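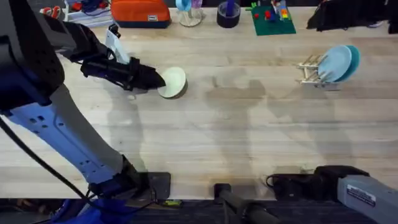
About Zumport

Zumport is a small company that helps other organizations plan and buy robot equipment. Our customers are technical schools, food service kitchens, repair shops and small factories. Most of them are buying an arm for the first time, and they come to us with a budget and a task in mind but no list of parts. We make the list together with them.

We do not manufacture robots and we do not take commission from the companies which do. Our income comes from planning fees, from installation work and from the courses we give in our workshop. For this reason we can tell a customer to buy the less expensive model, or to wait one year, and we do tell them this quite often.

How we started

The company was born from a school project called Rasel. The school wanted a robotics laboratory and had received money for it, but the money was for hardware only and had to be spent before the end of July. The arms were ordered quickly. When they arrived, there was no table strong enough to carry them, the emergency stop was not included, and the power outlets were on the wrong wall. The laboratory opened five months late.

The people who repaired that situation are the people who founded Zumport. We still use the Rasel order sheet in our first meeting with new customers, with the missing lines added in red.

What we do

Equipment plans. We visit your rooms, we look at the task and we write a plan. The plan has a fixed structure of 13 sections, from floor and power to spare gripper fingers and who will clean the cameras. You receive it as a document that belongs to you, and you can take it to any supplier.

Budgets. In our experience the price of the arm is the number that customers know well, and everything else is a surprise. We calculate the cost over five years. It includes mounting plates, clamps, cables, grippers, tables, software licenses, training of personnel and the hours when the equipment does not work. We write a low number and a high number for each line, and we explain what would move the cost from one to the other.

Trials before buying. A customer can bring the real task to our workshop and we set it up on a bench. For kitchen work this means plates, cups and a dish rack on a wooden tabletop, with everyday things left along the back, as people really leave them. A gripper that holds a plate well in a brochure may have difficulty when the plate must be turned on its edge and put between two pegs. It is better to learn this before the purchase order is signed. Trials normally take three days, and you get our notes and all the measurements.

Installation. Our technicians mount the equipment, make the cables safe and stay for the first working days.

Courses. We teach small groups, never more than six persons. The planning course is open to purchasing staff and school directors, and no technical knowledge is necessary.

Our workshop

The workshop is in the Araújo building, on the ground floor, with a loading door at the back. It has 455 square meters, divided into benches, a storage room and a classroom. The benches are ordinary tables of different heights and materials. We chose them this way because our customers will also put their robots on ordinary tables, and we want to know how each one behaves when an arm is moving fast at full reach.

In the storage room we keep grippers, mounting hardware and spare parts, which customers can borrow for up to two weeks while they wait for their own delivery.

Gimon, our planning tool

Since last year we make our plans in a program that we wrote ourselves, called Gimon. It keeps the equipment list, the prices with their dates, and the delivery times that suppliers promised beside the delivery times that really happened. When a price is older than 70 days, Gimon marks it and we ask for a new one. Customers with a running project can log in and see their own list — also the comments we write for each other, which are sometimes not very elegant.

Gimon is not sold separately. We have received this question several times, and for now the answer is no.

How we work with your budget

Please tell us the real amount in the first conversation. Some customers keep it secret because they are afraid that we will use all of it. We understand this, but without the amount we plan for the wrong room. If your money is divided between equipment and services, or if it must be spent before a certain date, tell us this also. Public schools should send us their purchasing rules together with the first message.

The first conversation is free and takes one hour. After it we send a fixed price for the plan. If you later order installation from us, half of the planning fee is deducted from the invoice.

Visits

You can visit the workshop by appointment. Please wear closed shoes and bring, if possible, the objects your robot will have to handle, including the broken or strange ones. Groups from schools are welcome in the mornings. Parking is behind the building, beside the loading door.

Page last updated: October 13, 2025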